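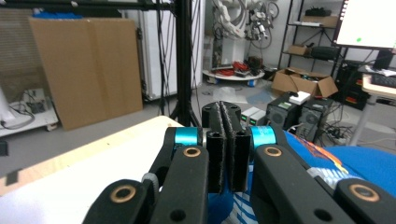
List Home | Threads | Search | Subscribe | Help

Subject: Re: Clearing the shared workroom before the floor gets done

Thanks for the answers so far. I'm replying to the list so everybody has the same information. The earlier message is quoted in pieces below.

> Is everything supposed to come off the floor, or only the stuff that
> doesn't have wheels?

Everything. The cleaners want bare floor from the window side to the desk. Carts can be rolled out to the hallway on Monday morning and rolled back after lunch the next day. Anything sitting directly on the floor needs to go on a shelf, on a table in the next room, or out.

That includes open boxes. If a box has been standing with its flaps up for more than a month, please go through it, keep what you need, and flatten the rest. Orkska takes flat cardboard from the loading door, but they won't take it with foam or tape rolls still inside. Large sheets can stay whole if they're leaned against the wall by the door.

> What about the plastic bags? We have been keeping them for packing.

Keep the clean ones. Put them all inside one bag and hang it on the hook in the supply closet. Loose ones on the floor should go in the trash, and please pick them up before anybody rolls something over them.

> The metal shelves are already full. Where do the small boxes go?

I went through the top shelf last week. A lot of what's up there is black items nobody has claimed, so I can't tell what is still in use. I'm putting masking tape and a marker on the desk. Write your group name and the month on anything you want to keep. Ledent has the shelf nearest the window, and Mathur has the one below it. Anything still without tape at the end of July goes to the surplus room.

Two more shelving units are on order from Wakel. They are 36 inches wide, so they will fit next to the tall cabinet if the cabinet moves over a little. The catalog says each shelf holds up to 1,000 pounds, which is far more than we need. Please still put the heavy items low.

> Can we leave the power strips where they are?

No. Unplug them, coil the cords, and carry them on the cart. Tape a note to any plug that has to go back in a particular outlet. The computer under the desk can be shut down at 5 p.m. and lifted onto the desk beside the keyboard. Its monitor can stay where it is.

Tripods should be folded and stood in the corner behind the table. Cables that hang down should be tied up off the floor. I have a bag of hook and loop ties if you need some.

> And the table?

The light wood table stays in the room. It takes 2 people to move it and the top scratches, so please don't stack metal parts on it or drag it. Slide a blanket under the legs if you have to shift it. Cloths and covers should be shaken out, folded, and put in the cabinet.

> Do you need help on the day?

Yes, for the cabinet mostly. It has to be emptied before it's moved. If you have things in there, please take them out by noon on Monday and leave the doors unlocked.

The key to the supply closet is missing again. If you have it, put it back on the nail by the light switch.

Last updated: July

Contact the list owner | Copyright the list members | Back to top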